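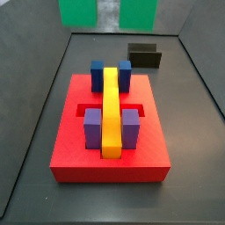 Vilard Toy Library, common questions. Put together quickly as the same ones keep landing in the inbox. We lend toys, puzzles and games to families, same idea as a book library. Most of what goes out is for under sevens: shape sorters, chunky building sets, slot-together things like the red block with the long yellow bar lying along it, plus board games for older ones. Last updated 2018-12-05.

Who can join?
Anyone with a child in the house some of the time. Grandparents, childminders, foster carers, all fine. You don't have to live in Vilard but you do have to get the stuff back here.

What does it cost?
£5 to join, one off. After that borrowing is free. Childminders pay the same.

What do I need to bring?
Something with your address on it. Phone bill, council letter, whatever. A photo of it on your phone will do.

How many things can I take?
Two toys and one puzzle per child on the card. Big items (ride-ons, the play kitchen, the sand table) count as two.

How long for?
Three weeks. You can renew once by email unless another family has asked for it.

Can I reserve something?
Yes. Email with the number on the label, not just "the garage". We have four garages. Reservations held for a week then back on the shelf.

How much is there to choose from?
2,117 items on the list at last count, and 1,189 of those are puzzles or games. Not all on display, the room isn't big enough. Ask for the folder.

A piece is missing. Am I in trouble?
No. Tell us when you bring it back, put a note in the bag. We have a tub of spares and can often match it. What causes bother is when it comes back a piece short with no note and the next child finds out.

What if it's broken?
Same, tell us. Normal wear is normal wear. If something was left out in the rain or the dog had it we might ask for a bit towards a new one, never more than £40 even for the large items.

Do I have to clean things?
Please wipe plastic before it comes back. Warm soapy water, then dry properly. Wooden toys a damp cloth only, do NOT soak them, they swell and then nothing fits. Dressing up clothes come back unwashed, we do those here.

Are the toys safe for babies?
Look at the coloured sticker. Green is any age, yellow is eighteen months up, blue is three and over. Blue ones can have small parts. If you've a baby and a four year old at home please keep blue bags up high.

Do you charge fines?
No. You get a reminder, then another reminder, then Silviu Moldovan rings you. Card is paused till things are back.

Can I donate toys?
Yes, if complete and clean. No soft toys, no electricals with the battery cover missing, no car seats. Jigsaws only if you have done it recently and know all the peices are there. Leave them with someone at the desk, not outside the door please.

Can a nursery or playgroup borrow?
Yes, on a group card. Ten items, six weeks. Golis playgroup and Jaunzems nursery both have one already. Email Povilas Tamošiūnaitė for the form.

Is there parking?
Two spaces at the side. Otherwise the road. Pram ramp is round the back, ring the bell and wait a sec.

Are you closed at all?
Two weeks in April for the stock check. Anything due back then gets extended automaticaly, no need to email.

Can my child play while I choose?
Yes, there's a mat and a box of bits by the window. Stay with them though, we can't mind children.

Lost my card?
Just give your name at the desk. New one's free.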